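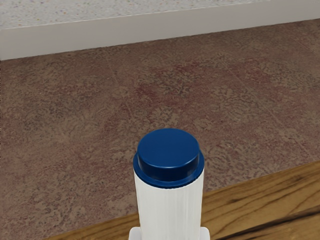
About us

Hi, I'm Lieven Bakker, and Kundach is my shop. We try out grippers, arms, cameras and controllers for people who have to buy them and don't want to guess. You send us the thing you need picked up (or a decent 3D model of it), we run it through a bunch of setups, and you get a plain report with the numbers and my opinion at the end. People tend to skip straight to the opinion. I don't mind!

How I ended up doing this

I used to work for a packaging company that bought a very nice arm and then put the wrong fingers on it. I was the one who had to stand next to it all summer. We swapped pads, we swapped controllers, we moved the camera up and then down again, and every time I called a vendor I heard that their part was fine and somebody else's part was the problem. By the end of July I had a notebook full of test results and my boss at the time said, half joking, that I should sell it. So I sort of did. I rented a small unit, bought a used arm and started calling everyone I knew who had a pick-and-place line.

What we do all day

Mostly bottles, tubs, jars and caps, if you want the short version. We'll test with pretty much anything that fits in a hand, but containers are what people keep asking for, and I've gotten oddly fond of them. A plain round bottle sounds like the easiest job in the world until you try it with two flat fingers and a bit too much speed. Then it spins. Or it leans just enough that the cap end comes in late and clips whatever you're putting it into.

We start nearly every job in simulation now. I was stubborn about this for a long time (I like real parts on a real bench, I like hearing the motor complain), but it saves so much time that I gave in. We can change the finger width, the grip height, the floor and the lighting, and run the same pick over and over before anybody touches a wrench. Our usual batch is 3,000 simulated picks for each gripper. Whatever looks good there goes on to the bench, where it has to do it again with the customer's own parts.

A lot of people ask why our simulated rooms have such busy floors. Cameras love a clean gray background, and hardly any workplace has one. If your vision setup can find a white bottle between white fingers with a blotchy brown carpet behind it, I'll sleep fine when you put it on your line. If it can only do it on a gray background, I want to know that before you pay for it. We do the same with light from one side, which puts half the bottle in shade and gives some edge-finding software a really bad day.

The gear

We keep two finger sets on hand for comparing, and I'll give you my honest take on both. The Ziltden fingers are short and blocky, and they hold a straight-sided bottle like nothing else I've tried. They're lousy on anything with a taper. The Gaber set has softer pads and forgives a sloppy approach, but the pads wear, and you'll be ordering more. In our last round with a ribbed bottle, the Ziltden set went 118 picks on the bench before the first slip and the Gaber set went 61. With a tapered jar it was the other way around, and by a lot, so please don't buy anything based on this paragraph alone.

For control we mostly run Jasum. It's ugly to look at, and the menus make no sense for the first week, but it logs everything and lets me set grip force in small steps. If you use something else, bring it along and we'll hook it up. I enjoy that part more than I should.

Who we work with

Small and mid-size companies, for the most part, and a couple of schools that wanted help picking an arm for their lab. We've done over 50 comparisons so far. We don't sell hardware and we don't take a cut from anyone who does. If a maker lends us a part, the report says so on the first page.

Coming by

You're welcome to visit and watch your own parts being tested, and I'd really like it if you did. You know things about your bottles that I don't, like which ones come in with a bad seam, or which supplier changed the cap and forgot to mention it. Bring a box of the ugly ones along with the good ones. Coffee is on us, parking is behind the building, and the doorbell only works if you lean on it.

To set something up, use the contact form and tell me what you're picking up, how fast, and what you've already tried. I answer those messages myself, usually in the evening.

Page last updated Feb 12, 2025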